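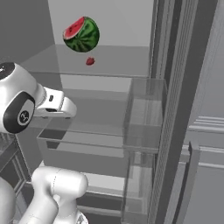 Best way to store cut fruit in the fridge over a long weekend?

Posted by dastcombe_jen

Hi all, hoping someone can settle this. I buy a big watermelon most weeks in summer from the market in Dastcombe and there's only two of us, so half of it always ends up in the fridge. By day three it's gone a bit slimy on top and tastes faintly of whatever was next to it (last time, spring onions, grim). Strawberries are even worse, I had a punnet go furry overnight!

I've tried cling film, I've tried a plate over the top, I've tried nothing at all. The fridge is an old Fimesar that came with the flat and the dial only goes from 1 to 5, so I've no idea what temperature it is in there. We're away for a couple of nights soon and I'd rather not chuck the lot. Should I cut it all up first or leave it in one piece? And do you wash strawberries before they go in or after?

Debashish Bandara

I had a fruit stall for years so I've got opinions, sorry in advance.

Leave the melon in one big piece if you can. The more cut sides you've got, the faster it dries out and picks up smells. Wrap the cut face snugly, so the film is touching the flesh with no air gap, and put it on a shelf well away from onions or cheese. When you come to eat it, shave a thin slice off the face and bin that bit. I'd expect three or four days, and I wouldn't push it past five. If you do want it in chunks, use a box with a proper lid and eat those first.

Strawberries: don't wash them until you're about to eat them. Tip them out of the punnet when you get home, pick out any squashy ones (one bad one will do for its neighbours) and lay the rest on kitchen roll in a shallow tub with the lid slightly open. Leave the green tops on.

As for the dial, get a fridge thermometer. Mine's a little Fukuda one that hangs off the shelf and it was the best few quid I've spent. Leave it overnight in the middle of the fridge and look first thing, before anybody's opened the door. You want 5 degrees or a bit under. Mine was sitting at 9 when I first checked, which explained a lot of sad lettuce. Turn the dial up one notch, wait a day, look again.

If you're away two nights I'd eat the strawberries before you go, or hull them and freeze them flat on a tray. Handy for smoothies.

gonder65

just freeze it all. watermelon goes mushy when it thaws but it's lovely blitzed from frozen with lime. I do nearly 100 g per glass

dastcombe_jen

Thank you both! Thermometer ordered. I had no idea about the washing thing, I've been rinsing them and popping them straight back in the punnet like a fool. Going to try the lime one tonight as well.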